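Foro › Hogar y mantenimiento › Textil y tapicería

Tema: Colcha acolchada azul como funda de asiento: se desliza y se engancha

tasent_78
Registrado en diciembre
Mensajes: 35

Buenas. Uso una colcha acolchada azul para cubrir el asiento y el respaldo de una butaca. No es una funda a medida: va echada por encima, sin gomas ni cintas. El acolchado forma bloques en diagonal, con relieve, y más abajo la textura cambia a una especie de punto con burbujas.

Tengo dos problemas. El primero es que se desplaza hacia delante con el uso, sobre todo en la unión entre asiento y respaldo. El segundo es que la butaca me sirve de apoyo cuando ordeno herramienta pequeña, y cualquier pieza con filo o saliente acaba enganchada en las crestas del tejido. 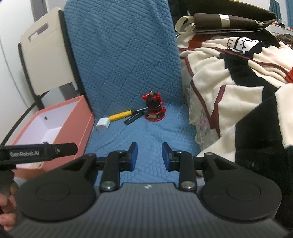
Lo que busco es una solución que no obligue a coser la colcha a la tapicería, porque la lavo con frecuencia. He probado con una malla antideslizante de la marca Lowther bajo el asiento y aguanta un par de días. Después se arruga y queda peor que sin nada.

Brayden Beaudoin
Moderador
Mensajes: 2

La malla sola no trabaja bien en ese punto. El esfuerzo se concentra en el pliegue, no en la superficie plana. Lo habitual es meter un cilindro de espuma en la ranura entre asiento y respaldo, con la tela sobrante remetida por debajo. Para una butaca normal basta un diámetro de unos 35 mm. La longitud, 2 cm menos que el ancho interior del asiento, para que no asome por los lados.

Sobre los enganches: un relieve de punto siempre va a dar guerra con metal. Pon una bandeja.

ulex
Mensajes: 78

Discrepo con lo del cilindro. En acolchados gruesos el relleno no deja remeter suficiente tela y el cilindro sale despedido en cuanto te sientas. Yo puse velcro en el borde trasero, tiras de 20 mm de ancho, cosidas a la colcha por el lado rígido y pegadas al dorso del respaldo por el blando. Se quita para lavar en un momento.

Brayden Beaudoin
Moderador

El adhesivo del velcro deja residuo en muchas tapicerías. Y si el lado rígido va en la colcha, en la lavadora se agarra a todo, incluida ella misma. Tendría que ir al revés: rígido en la butaca, blando en la colcha.

ulex

Lavo la mía con el velcro tapado con una tira suelta del lado blando. Sin problemas hasta ahora. Lo del residuo depende del soporte – en polipiel sí lo he visto, en tela no.

anden.taller

Una pregunta para el autor del tema: ¿la trabajas como mesa con la colcha puesta? Los bolígrafos metálicos y las hojas sin funda no deberían estar ahí. Aparte del enganche, un útil cortante sobre una superficie blanda se hunde y cambia de ángulo al apoyar la mano. Una caja de cartón abierta al lado recoge las piezas, pero no sustituye a un plano rígido. Yo uso un tablero fino forrado de fieltro, apoyado en los brazos de la butaca.

tasent_78

Respondo por partes.

No corto nada encima, solo clasifico. Aun así tomo nota de lo del tablero. El mío tendría que ir sobre el asiento, porque los brazos no están a la misma altura.

Respecto al velcro, el dorso del respaldo es de tela. Haré una prueba con una tira corta en la parte baja, con el lado blando en la colcha como dice Brayden, y si al despegarla no queda marca, sigo con el resto.

El hilo que ya está sacado, ¿se corta o se mete?

ulex

Se mete. Con una aguja de ganchillo fina, desde el revés. Si lo cortas en un punto de bucle se corre la fila.

Brayden Beaudoin
Moderador

En eso estamos de acuerdo. En la zona de bloques mira antes si el hilo es del tejido o del pespunte. Si es del pespunte, anuda por el revés y remata.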